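Stokach Home Tool Kit in Moulded Case

Item no. 867

The Stokach kit covers the small jobs that come up in a house or unit: hanging a picture, tightening a cupboard hinge, putting together flat-pack shelving. Everything sits in a black moulded plastic case that opens out flat on a bench or table, with an orange latch at the edge. Handles are orange and black across the set, so a tool left on the lawn or at the back of a cupboard is fairly easy to spot.

What you get

Hammer
Pliers
Tape measure
Screwdrivers
Carry case with fitted recesses

Each tool has its own recess in the case. The fit is firm when new – press the tool in at the handle end first and it will seat. To take one out, lift from the metal end. The recesses are shaped for the tools supplied, and other brands generally won't hold.

The case weighs little enough to carry in one hand when full. It stores upright or flat. We suggest flat if it is going in the boot of a car, as the latch can work open if something heavy shifts against it. Replacement latches are kept in stock and cost $17 for the pair, posted. 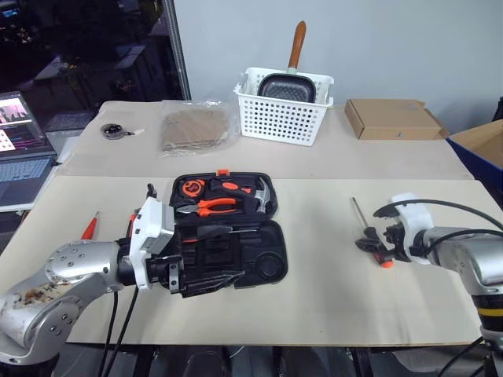 Tools can be bought singly if one goes missing. Quote the item number with your order, as the older Zosmont kit has a similar colour scheme but different recesses, and its screwdrivers will rattle in this case.

Care

Wipe the tools with a dry cloth before putting them away. A drop of light oil on the plier joint once or twice a year is plenty. The case can be washed in warm soapy water – let it dry fully with the lid open. Don't use solvent on the handles, it will dull the colour.

The screwdrivers are not insulated and must not be used for electrical work.

Orders and returns

Unused kits can be returned within 23 days. For trade quantities, contact Veronica Dumitrescu in the sales office. Prices last checked July 16, 2019.

We use cookies to remember your cart and improve this site. By continuing to browse you agree to our cookie policy. Accept Manage settings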